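**Section 7: When the folder stops and sulks (Fault 301)**

Applies to the Sosteo two-arm folding station, software Zedau or later. Have the release key within reach before you start. It lives on the hook beside the controller, which is where you will find it unless somebody has already had a Fault 301 this week.

Fault 301 means "grip lost or grip uncertain." The machine thought it was holding a garment and then stopped being sure. Both arms freeze, the message comes up on the panel, and the belief that pressing RESET eleven times will help spreads through the building.

> **CAUTION:** A stopped arm is still a powered arm. Do not put your hands between the fingers, or between the two arms, until you have finished step 3 of 7.1. The fingers are narrow and pointed. They don't know you are helping.

### 7.1 Make it safe

1. Press HOLD on the panel. The message changes from 301 to 301-H. If it doesn't, go straight to the red button.
2. Turn the release key a quarter turn to the left. The key should stay where you leave it. If it springs back, it isn't seated.
3. Watch both arms for a slow count of ten. If either one drifts, press the red button and call the Haveddale service desk. Do not hold up a drifting arm with your shoulder – this has been tried.
4. Take the garment out by its loose end. Never pull it sideways through closed fingers. If the fingers are closed, use OPEN BOTH on the panel first, and stand back while they move.
5. Clear the middle of the work surface. It should look like this before you go any further:
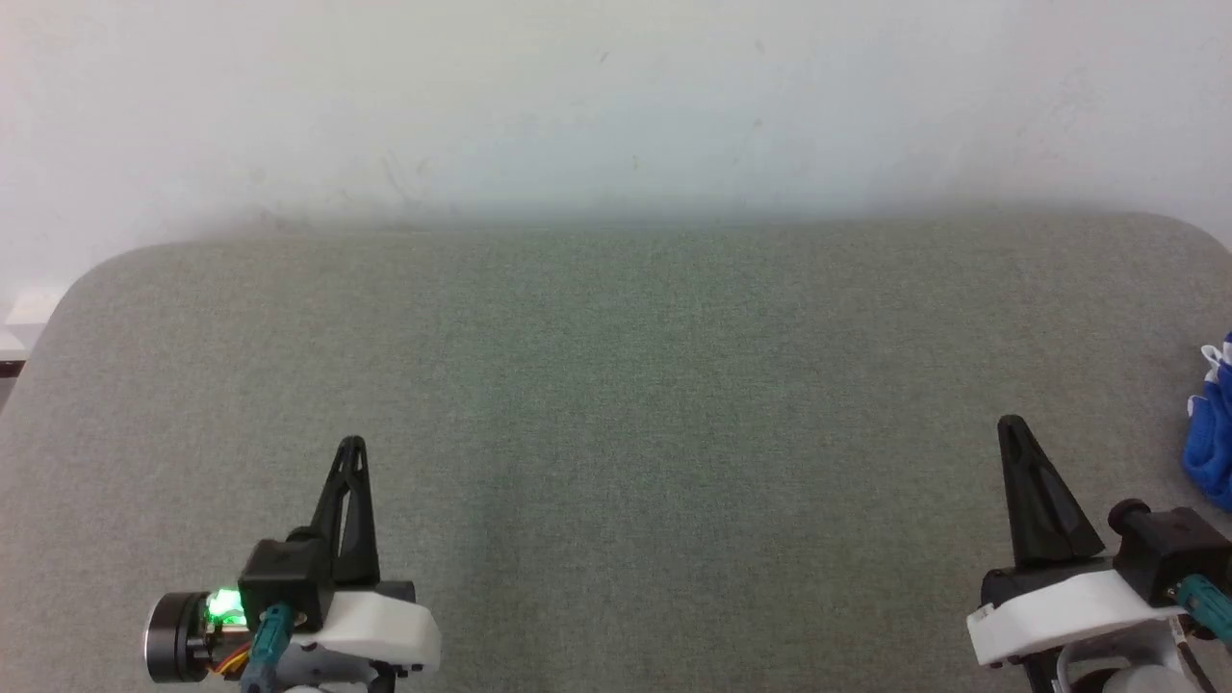

### 7.2 Find out which fault you have

The panel says 301 for everything. The log is more talkative. Go to SERVICE > LOG and look at the last line.

- **301 with code 207:** the fingers closed on nothing. Usually the garment was outside the pick area, or one of the cameras was looking at something more interesting.
- **301 with code 926:** the fingers closed on more than one layer and the arm felt a drag. This is the common one with shorts, swimwear and anything else with elastic in it.
- **301 with no code:** the log was full. Export it, clear it, and run the test in 7.3 to get a proper code.

*Note:* The log holds 3,000 lines. Once it is full it stops writing and doesn't mention this to anyone.

### 7.3 Run the soft-garment test

Use one item with an elastic waist. A T-shirt will pass nearly every time and tell you nothing, which makes it the favorite test garment of people who want to go home.

1. Take the release key out and hang it up. The arms will not move with the key in.
2. Drop the garment near the middle of the surface from about a hand's height. Don't arrange it. A nicely laid-out garment is a different test.
3. Check that there is bare surface all the way around it.

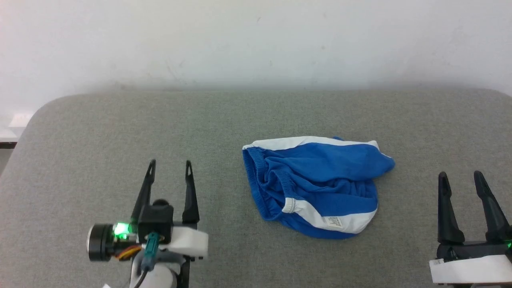

*Fig. 7-2. Test garment in place, a little right of center. This is close enough.*

4. Stand behind the floor line and select TEST > SOFT > LEFT ARM.
5. The arm moves in, pauses above the garment, and asks you to confirm. Look at the wrist camera view on the panel before you do. You want an open gap between the fingers and fabric showing in it.

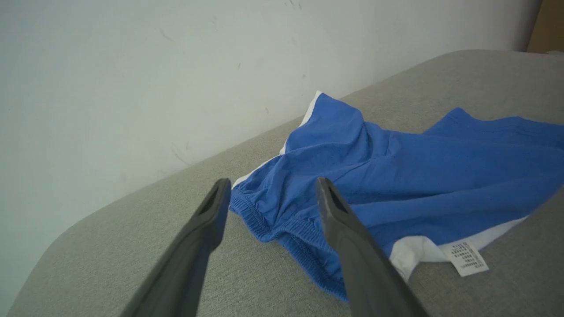 If you are happy with the approach, press CONFIRM. If you are not, press BACK and let the arm go home. There is no penalty for pressing BACK. Operators seem to think there is, and so a fair number of bad picks get confirmed out of politeness.

6. Let the arm close, lift, and hold. Keep your hand near the red button for the whole lift.
7. Repeat with TEST > SOFT > RIGHT ARM.

**Reading the result**

- *Both arms pass:* return to normal running. Write the fault in the book anyway.
- *One arm gives 926:* lower the grip depth for that arm by one step and test again. Do not lower it by more than two steps in all. Past that, the fingers only tickle the fabric, and you will have traded your 926 for a 207.
- *One arm gives 207:* wipe that arm's camera window with a dry cloth and redo the camera check in Section 5.
- *Both arms fail:* stop. Turn the key, tag the machine, and call.

> **CAUTION:** Never run a test with the key bypassed. If you find a bypass fitted, such as a bent paper clip in the key switch, tag the machine out and report it. Leave the clip in place for the service engineer.

### 7.4 Notice added after the Partington stop
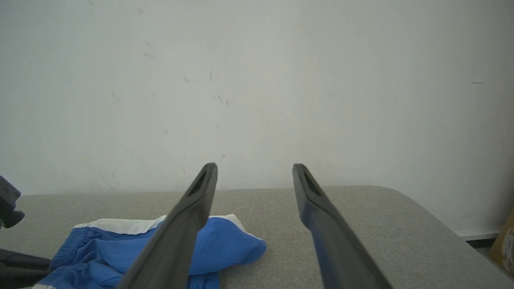 Haveddale, 11th December

The Partington site had a 926 on the left arm in the middle of a test lift. The operator pressed RESET in place of HOLD. RESET clears the message and then carries on with the last move, so the arm finished its lift while the operator was reaching for the garment. The result was a bruised wrist and a long form.

Until the March update, the following apply at every site:

1. RESET is not to be used for any 301 fault. Use HOLD, then the key.
2. Fit the supplied cover over the RESET button. It has one screw.
3. Tests are run by one person at the panel, with everyone else behind the floor line. Advice may be shouted from there.
4. Any 301 during a test goes in the book with its code, the arm, and the type of garment. "Blue thing" has been received and is not enough.

After the update, RESET will send both arms home slowly and wait for a second press. The cover stays on until your panel shows the new version number on the start screen.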